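Hand-held gripper build -- bench tips, page 2

More notes from the Flarnovora build, for whoever has the other half of the locker at Trinderia and for anyone at home with a printer and a spare table. Written up in a hurry between jobs. Page one was the printing settings, go there for infill and so on. What follows is assembly, cables, the table, and the first goes at picking things up.

Brass inserts

Put them in before anything else gets bolted on. Old soldering iron, a tip you don't care about, and go slower than you think. Lean on it and the insert goes in wonky, then the bolt goes in wonky, then the finger sits skew and you spend an evening blaming the linkage.

Stop just short of flush, take the iron away, press the last bit down with something flat and metal. Back of a steel rule is fine. Let it cool properly before a bolt goes near it.

If one spins in its hole, don't glue it. Reprint. Glue gets in the thread every time.

Bag of inserts came from Padovon. Buy the big bag. You will drop them and carpet eats them.

Finger pads

Test open and close by hand twenty-odd times before fitting the pads. If it catches, it's nearly always a stringy bit in the pivot hole. Twist a drill bit through with your fingers, never the drill.

Tighten the pivot bolts till it stiffens, then back off a touch. Nyloc nuts if you have them. Ordinary nuts work loose and you find out mid-session.

Wipe pads with a damp cloth now and again. No solvent, it made one of mine go tacky and it picked up every bit of fluff in the building. Pads wear along the top edge first so keep a spare pair printed and in the drawer. Swap both at once, a new one against an old one never closes square.

Cables

The part I got wrong for longest. Thick cable, light gripper, and the cable wins -- it tugs the whole thing round whenever you reach. Run it over the back of the hand and along the forearm, so the weight hangs off your arm and the tool stays where you point it. Leave a loop at the wrist. Too tight and it pulls on the plug, too long and it drags across the table and takes things with it.

Soft velcro ties only. Zip ties are sharp where you snip them, I have the scratch.

Write L and R on both ends of both cables. Do it now, while you can still see which is which.
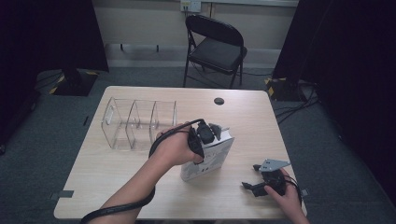

One in each hand. Left cable looped over the back of the hand, left gripper up against the small white box.

Check your reach before you start. Stand where you'll stand, both arms out to the far edge, and see if either cable goes tight. If it does, move the plug end and leave the table alone (you've just levelled it, haven't you).

Cables on the floor want taping down or pushing to the side. Bright tape on any stand feet that stick out. Shins will thank you.

What to practise on

Small cardboard boxes. Free, light, nothing spills, and they show you straight away if you're squeezing too hard. Start with one that stands up on its own. A sturdy carton will take a clumsy grab, a flimsy one dents and then every go after that is different.

Go at it with the fingers wide open. Much wider than seems needed. People creep up with a narrow gap and knock the box with one tip, then chase it across the table.

Line up on the bottom corner if it's stood corner-on to you. Easier to judge than the top, and with a tall box you often can't see the top from down at the finger end anyway. Better still, turn it so you've two flat sides to close on. Pads on corners slip.

Glossy card is slippier than plain. Start plain.
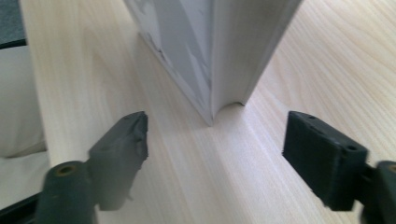
Something to put things in

A clear plastic organiser with a few open compartments does well. You can see through the dividers so you know where your fingertips are. Drawback is the edges, hard to spot in bright light, so a bit of masking tape along the top of each divider helps to begin with. Peel it off once you've got your eye in.

Blu-tack underneath if it skates about. Two small blobs, opposite corners. More than that and you'll be levering it off with a ruler.

Keep it to one side with the box in the middle. First time I had everything in a row down the centre and my hands kept clashing.

Getting in close

The fingertips take up a lot of the view when you're working down at the object, so practise the approach from further back until it's a habit. Then get close.

Slow down for the last bit. Quick across the table, slow at the box. Everyone does it backwards.

Anything with stripes or fine lines messes with your sense of distance close up. Same with black next to white. Pick one edge and watch that, ignore the rest. If you lose it, back off and come in again, dont try to rescue it from there.

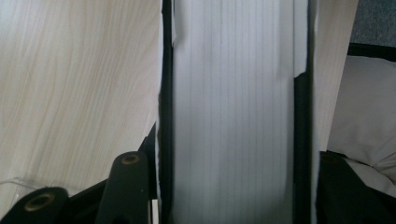

Close in. Fine lines running up and down, black strip either side.

Paper dust and card fluff get in the pivots too. Quick blow with a rubber puffer at the end of the session. Not canned air, it's dear and it goes everywhere.

The table

Pale top is good, dark grippers show up a treat against it. Matt is better than shiny. Ours has a sheen when the light's overhead and one patch goes nearly white, so keep small white things out of it or you'll be hunting for them.

Clear everything off between goes. Everything. Bolts, tea, the allen key. Then put back only what you're using. Sounds fussy, saves arguments over what moved.

Pencil ticks for where the box goes. Tiny ones, they rub out. Masking tape corners if the table belongs to someone else. 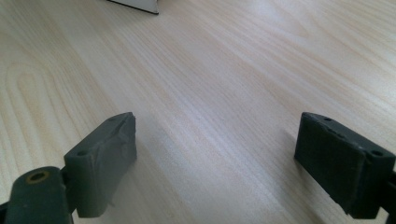

Wobble matters more than you'd expect. Fold up some card under the short leg, lean on each corner in turn, do it again after an hour. Proper rubber feet are better, there's a jar of odd ones on the Omoregie shelf by the sink at Trinderia. Take what you need, put back what you dont.

Chair well back from the table when you're working stood up. Keep one handy though. Your arms go before your patience does and sitting down for five minutes is quicker than picking things up badly for an hour.

Keeping a log

Cheap notebook, pencil on a string. I write the go number, what I was picking up, dropped or not. First fault I could pin down was at go 86, a pivot bolt backing out, and I only spotted it from a run of drops all on the left hand. By 368 I'd changed pads and could see the difference in the book. Wouldn't have trusted my memory on either.

Somebody's scrawled 2,995 inside the cover as the target. Not me. We'll see.

Odds and ends

-- Threadlock on the bracket screws only, keep it well off the plastic.
-- Photograph both grippers before you take one apart. Then the other one's your reference.
-- Short allen keys for the finger bolts, the long ones hit the body.
-- If a finger squeaks, dry PTFE spray on a cotton bud. Not oil.
-- Hang the grippers up by the body when you're done, never by the cable.
-- Spare M3 washers are in the tobacco tin, lid sticks.

Page three is the trigger springs, when I get to it. Probably December.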